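Can a machine take over the small jobs yet?

Bogdan Furtună

Many of you asked me after the spring issue if I could write again about robots for the home and for the small workshop. The question is always nearly the same. "When can I stop doing this myself?" By "this" people mean dishes, laundry, sorting of screws, emptying of bins. I have worked twenty years with machines that move things from one place to another, and I will try to give an answer that is useful also if you never worked with one.

First I must separate two kinds of chores. There are chores where the object is always the same and comes always to the same place. A machine does these well, and has done them for a long time. At the Nedelcu plant, where I started, there was a line that put caps on jars. It made 1000 jars in the time I needed to eat my sandwich and walk back. Nobody called it a robot, and it had no intelligence at all. If a jar came lying on its side, the line stopped, a bell rang, and a person went to put it upright.

The second kind is where the object comes as it wants. Almost everything in a house is this kind. A sock is never twice in the same shape. A plate has sauce on it, or it has a fork on it, or there are two plates stuck together. In a workshop it is better but not so much better. The shelf is in order in the morning and by four in the afternoon it is like every other shelf.

I like to use rubbish as my test, for the reason that people think it is the easiest chore. You do not care if you break it. You do not care if it lands crooked. A child of two years can throw a bottle in a bin, and will do it again and again if you clap. So let us look at bottles.

An empty bottle is light, it is slippery, and it rolls. The machine must find it, and a clear bottle is difficult to find with a camera, as the camera sees mostly what is behind the bottle. Then it must decide where to hold. The cap is a good place, it is small and hard and does not bend. The middle of the bottle gives way when you press it, and then the bottle turns in the fingers. After this comes the bin itself. A bin with a bag inside has a soft edge. If a finger catches the bag, the whole thing comes along, and you have made more work than you had before.

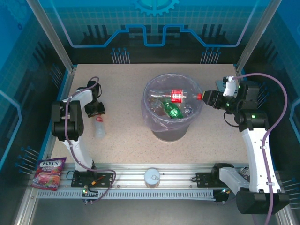

Two arms on one rail, with the bin between them. The gripper on the right is close to the red cap of a bottle lying across the opening.

I ask readers to look at where the bottle is. It lies across the top. A person who sees this in the kitchen gives it a push with one hand, without stopping to talk, and goes on. For a program this push is a separate skill. It must know that the bottle is not yet "in", that there is more rubbish under it, and that pushing is allowed here although with a glass on the table pushing is not allowed. None of this is impossible. But every such small thing must be taught or shown, and a home has very many of them.

What has changed in the last years is the way of teaching. When I was younger we wrote the movement as a list of points. Go here, close, go up, go there, open. Now it is common that a person moves the arms from a distance, the same chore again and again with the objects in different places, and the program learns from this. In Zadau I was allowed to try it in July. After 60 attempts with a cup I was tired in the shoulder and my results were not beautiful. The young people beside me were much faster and very polite about it.

This way of teaching gives movement that looks natural, and it also gives machines that can try again after a miss. The old line at Nedelcu could only ring the bell. For me this is the largest step of my working life, and I do not say so lightly.

But please be careful with short films. A film of a robot folding a shirt tells you that it folded this shirt one time. When you visit a show or speak with a seller, I suggest to ask these things:

How many times in a row does it work if nobody touches anything?
What happens when I put an object which you did not bring yourself?
Is the film at real speed?
Who picks up what falls on the floor?
How long does it take to clean the gripper?

A serious company will answer all of them, also the last one. In Kestbridge a salesman told me openly that his machine is slower than his mother, and I trusted him more after this than before.

My opinion for the moment is as follows. For a shop with the same part every day, yes, buy an arm, it will pay for itself if you keep the table in order. For a shop with mixed small work, wait, or start with one single task and be patient with it. For the house, the dishwasher and the washing machine are still the best robots you can have. They solved the problem by putting the chore in a closed box, and the loading is left to us. The loading is exactly the part that everybody is working on now.

In the next issue I will write about floors, and why a carpet with long fringe is still stronger than most of the machines. If you have in your own shop an arm which does a real job each day, please write to me. The bad experiences are as welcome as the good ones, and I will leave out the name of your firm if you prefer so.

Clorbridge Newsletter | Contact the editor | Copyright Clorbridge, all rights reserved | Back to top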